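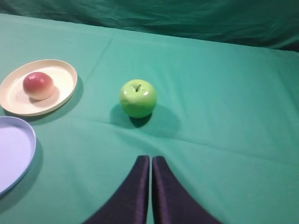

Home > Newsletter > Around the Hall > Classes > Kitchen > Contact

Filed under: Table Talk

The Green Cloth Question, Settled for Now

Readers of the August newsletter will recall that the Protcombe table-setting and still life group had reached a difficult stage in its relations with the color green. The group owned one good green tablecloth. Then Ayten Kozan found a second length of green fabric at the Hegarty closeout, darker on the bolt than anyone had intended, and it was proposed that the two be used together, one flat and one hung up behind. Several members felt this was a lot of green. Several others felt that green was restful and that the first group should try resting.

It was put to a trial, with one green apple set straight on the cloth and a rounder, redder piece of fruit given a plate of its own. Why the red one rates a plate and the green one doesn't was raised almost immediately. Gönül Oral, who did the arranging, said that a green apple on a green cloth is a drawing exercise and a green apple on a cream plate is lunch.

I have now tried to draw the green apple on the green cloth and can report that she is right about the exercise part. The stem went well. After that you are depending almost entirely on the shadow and the shiny spots on the skin, and mine came out looking like a doorknob in a hedge.

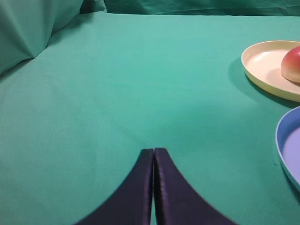 by Godelieve Van der Linden, Table Talk

The plates caused less trouble than the cloth, though not by much. We have the cream one with the raised rim, which everybody likes, and the pale lavender one, which Anselmo Arroyo likes. He wants it kept empty. An empty plate, he says, makes people look at the full one. Firdevs Ersoy pointed out that an empty plate also makes people ask when the food is coming, and she has a point, as our session runs right up to noon.

On the matter of creases, the group is still divided. One side would iron the cloth before every session. The other side says the creases give you something to draw, and I notice that this side contains everyone who has been asked to do the ironing. For the moment the rule is that the tabletop gets smoothed by hand and the cloth at the back may do as it pleases. If it bunches up at the corner, call it drapery and charge yourself for the lesson.

Some housekeeping. Please don't eat anything off the table until the last person has put down their pencil. Charcoal users should wipe their hands before touching either cloth. Whoever borrowed the Zeststead fruit bowl can bring it back without having to talk about it. The cloths live folded on the second shelf, green with green, and the plates go underneath with a dish towel between them.

We start at 10 in the morning, same room, and new people are welcome whether or not they can draw. Ayten has mentioned that she saw some more fabric. She wouldn't say what color.

Last updated: August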